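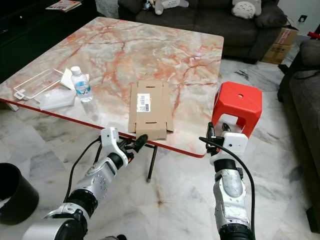 Gorbridge Home Goods | Packing & Returns

Hi from the packing table! If you've ever ordered a set of Jurora bowls or sent back a lampshade in the wrong color, your box has been through our hands, and I thought it was time we had a page of our own like the folks in Design do.

I started in Packing & Returns when it was two of us and a tape gun that jammed every November. We now send out 149 parcels on a normal day (2119 was our biggest week, and I still have the sticky note with that number on it taped inside my locker). There's a day crew and an early crew, and the early crew will tell you they do all the work.

People who visit always ask about the table. It's the big square one with the marble pattern and the red edging, and I love it more than is reasonable. It came out of the old showroom in Wutholm when that closed, and somebody wanted to put it in the lunch room. No way! It's shiny, so boxes slide across it easily, and a label that's gone down crooked by mistake peels right off. The little red stool beside it is the one we fight over. I'm short, so I say it's mine.

Returns are my favorite part of the job. A flat brown box comes back with its shipping label on top, and before we open anything we scan the barcode and check it against the order. Then the flaps come up and we see what we've got. Usually it's just what the slip says, wrapped nicer than we wrapped it the first time (thank you, whoever you are in Iturra with the ribbon). We check every piece for chips, wipe it down and get your refund moving the same afternoon if it reaches us before lunch. You have 90 days to send things back, and please do reuse the original box if it's still in one piece.

We try not to waste much. Clear trays get rinsed and used again for small parts like hooks and screws, and clean paper goes back around the next order. If your parcel shows up padded with slightly wrinkled tissue, that was us, and it's clean, I promise.

House rules are pretty loose. Keep a water bottle handy because the afternoons get warm back here, put the cap back on it, and knives go in the drawer when you're done. The radio belongs to whoever got in first.

We have 18 people on the team now and we usually take on a few more before the holidays. If you like tidy corners and don't mind a bit of singing, look at the Jobs page or stop by the side door any time before 3 p.m. and ask for Packing.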